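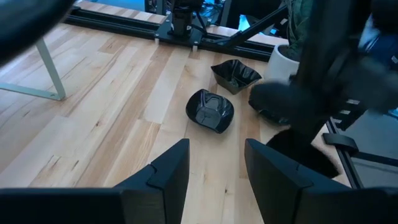 Light strip top, black faceted bowl.

Hernberg Solid Wood Strip Top
Sold by Nendia
Regular - $354
Long - $451
Made to order. Top only, legs and frame sold separately.

1,938 shares

Solid wood top, built from long narrow strips glued edge to edge. No veneer, no particle core. What you see on the face goes all the way down. Kitchens, craft tables, workbenches, desks, laundry rooms, the end of a hallway where the mail piles up. We've shipped them for all of it.

Comes sanded and oiled on all faces, underside included. Ready to use out of the box once it has sat in the room for a few days (see below, please do read that part before you write us).

What you get

- One top, size of your choice
- Small bottle of Gutico clear oil, enough for the first re-coat
- Sanding pad, fine
- Slotted brackets and screws for fixing from underneath
- Care sheet, printed. Same text as on this page more or less

Not included: legs, frame, sink cutout, backsplash strip. The Amano steel leg set fits both sizes and ships in a separate carton, often a day or two apart from the top. Don't panic if only one box turns up.

Choosing your wood

Three woods, same price. Pick at checkout.

Maple - palest of the lot when new, tight grain. Hard. Goes a little yellow over the years, more by a window.

Beech - a touch pinker, small flecks. Moves more with humidity than the others so be strict about the oil in the first winter.

Birch - quiet, creamy, softer underfoot if that makes sense for a table. Dents show sooner. Good pick for a desk or sewing room, less so under a vise.

All three come in "mixed strip" as standard. That means color varies from strip to strip, with the odd small knot or brown streak left in. If you want every strip matched, ask for select grade in the order notes and we'll quote you. It takes longer, we have to wait till enough clean stock comes through.

We don't send photos of your exact top before it ships. Sorry, we tried it for a while and it slowed everything down.

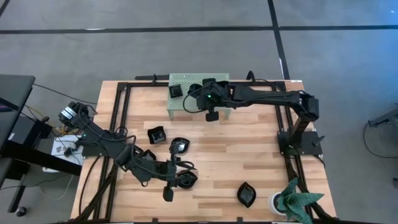

Letting it settle

Wood moves. It arrives from our shop at our humidity and your house is something else. So:

Unwrap it the day it comes. Lay it flat on spacers, air on both faces. Not against a wall, not on concrete, not on one face on the carpet. Leave it in the room it will live in. Three days is fine in summer, closer to a week if the heat is on.

A slight bow in the first days is normal and mostly goes away by itself. Flip it once if it bothers you. If it still rocks after a week, lay a straight edge across the width, take a picture of the gap and send it over. Don't screw it down to force it flat. Tops split that way and we can't cover it.

Fixing it down

Slotted brackets, always. The slots run across the strips so the top can get wider and narrower with the seasons. Put the screws in the middle of the slot and snug, not tight. Pilot holes first, with tape on the bit for depth. We've all gone through the face once.

Round holes in your own frame? Open them up with a file, or use oversize washers. Plain wood cabinets are the same story. Glue or silicone under the top, no.

Against a wall leave a small gap, about the thickness of a pencil, and cover it with trim if you don't like the look.

Cutting to size

You can cut it yourself. Fine-tooth blade, masking tape along the line, good side down for a circular saw. Support both halves or the last inch tears. Sand the cut edge and oil it the same day, end grain especially, it drinks. Give it coats until it stops taking any.

We can cut at the shop too. Straight cuts free on the first order, round corners and sink cutouts quoted. A cut top can't be returned, same as everyone else.

Oil, how often

New top - 2 more coats in the first month. Then every few months in a kitchen, maybe once or twice a year on a desk.

Thin coats. Lint-free rag, go with the grain, wait a quarter of an hour, wipe off all the extra. ALL of it. Sticky tops are the most common mail we get and it's the wiping every time. If yours is already sticky, a rag with a little fresh oil will loosen it, then wipe dry and leave overnight.

Lay used oily rags flat outdoors to dry before they go in the trash. They can heat up and catch fire in a heap. Please take this one seriously.

Other food-safe hardening oils are ok. Mineral oil is ok but wears off fast. Varnish over Gutico oil doesn't stick well, so if you want varnish ask for the top unfinshed when you order. 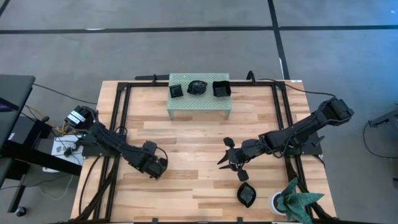 Bowls, pots, metal things

Most marks come from what gets left standing. Glazed stoneware with a raw foot ring will scratch if you drag it, so lift it, or stick felt dots on. Same with trays and shelf risers on bare metal feet. Felt or little rubber caps.

Rubber though - cheap black rubber can stain pale wood and it doesn't sand out easy. Clear silicone feet are safer.

Wet iron or steel plus wood gives a gray-blue mark. Cans are the worst, a damp can overnight will do it. Lemon juice on the spot, few minutes, rinse, dry, oil again. Test somewhere hidden.

Hot pans need a trivet. Oil doesn't protect from heat, whatever the bottle of any brand says.

Cleaning

Damp cloth, drop of dish soap, dry after. That's really it. No bleach, no scrub pads, no steam cleaner. Flour and dough come off best with a plastic scraper before you wet anything.

Cutting directly on it - you can, it's solid wood. Looks like a cutting board after a year. Most people put a board down.

Scratches and dents

Light scratch: fine pad with the grain, wider than the scratch, oil. Dent: damp cloth over it, warm iron for a few seconds, repeat, let dry, sand lightly. Works better on maple than you'd think. Burn marks need a scraper and some patience.

Shipping

Regular size goes by parcel carrier, long size by freight. Freight is curbside only, so have a second person there, the long top is heavy and the carton has no handles. Driver calls ahead. Trucks load Monday, orders that miss it wait for the next one.

Check the corners before you sign. Crushed carton, open it with the driver there, write it on the slip. We replace shipping damage but we need it noted.

Lead time moves around. June is slow for us because everyone redoes kitchens at once, rest of the year it's quicker. The order mail has your real date.

Returns

Uncut, unused, in the original carton, within a month. You pay the return freight on the long size and it isnt cheap, so measure twice. Color variation isn't a defect. Neither are knots the size of a pea. Open glue joints are, and so is any crack that runs past the finish - send pictures, we'll make you a new one.

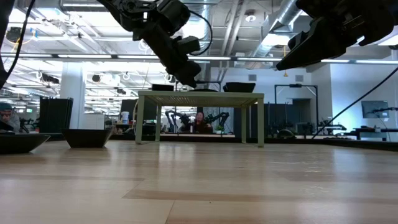 Low flared bowls on a light top. Bowls not included.

Goes with

Amano steel leg set, black
Gutico clear oil, large bottle
Hernberg backsplash strip, same three woods
Offcut box (when we have them, they go quick)

2 comments

"Had the long one in beech for a year. Opened a tiny bit at one end in winter, closed again by spring. Oiled the end grain like they said and no more trouble."

"Is the select grade worth it? Went with mixed in the end, glad I did, the brown strips are my favorite bit. Box was late."

Search Nendia
Enter product or keyword

Contact - Shipping - Returns
Copyright Nendia. All rights reserved.
Back to top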